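# Rundus Slot & Peg Board

I've been selling the Rundus board for a while now and people keep asking me what it's for, so I've finally sat down to write a proper page (with tea, in the shed, in the cold). Short version: it's a small assembly task for robot arms. You get a purple base with a slot cut in the top, plus brown, green, blue and red parts, and your arm has to put things where they belong.

It grew out of a method Gunnel Åberg and I were trying at Tangen. We wanted to know whether a policy that learns from a handful of demonstrations gets better if you let it practise only the last little bit, the bit where parts touch. So we'd show it the whole job 40 times, then have it repeat just the final lowering, over and over, starting from slightly wrong positions each time. We called that "end practice" and the name stuck, sorry.

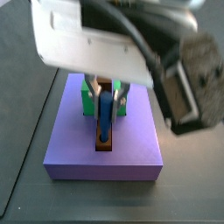 **Do I need a force sensor to use the board?**
You can manage without one. Our own runs used joint positions and a camera, and the slot is forgiving enough for that, though a wrist sensor will make your life easier if you've got one lying about.

Back to the method. With full demonstrations only, our arm got the peg home in 2 tries out of 30, which was a bit of a blow. After 400 rounds of end practice it was managing most of them. Holger Sjögren repeated the whole thing on his own arm at Zostby in July and saw the same jump, only smaller, and he thinks his gripper pads were to blame. I think he's right! He also found that order matters far more than I'd expected: practise the peg before the blocks and the blocks suffer for it.
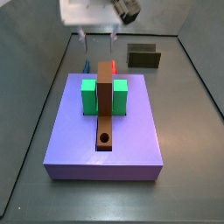

So if you're planning to copy our runs, do the blocks first and leave the peg until they're reliable. Keep the start positions a bit messy too. We tried tidy ones (same spot every time) and the results looked lovely right up until we nudged the base.

**What you get**

- purple base with the slot
- brown, green, blue and red parts
- a printed sheet with our start positions and the practice order
- the Ditell scoring file, so your numbers can be compared with ours

**What you don't get:** an arm, a gripper or a camera. The board should suit most two-finger grippers, but do write to me with your finger width before ordering if yours are chunky.

Spare parts are sold singly, any colour. I post on Fridays.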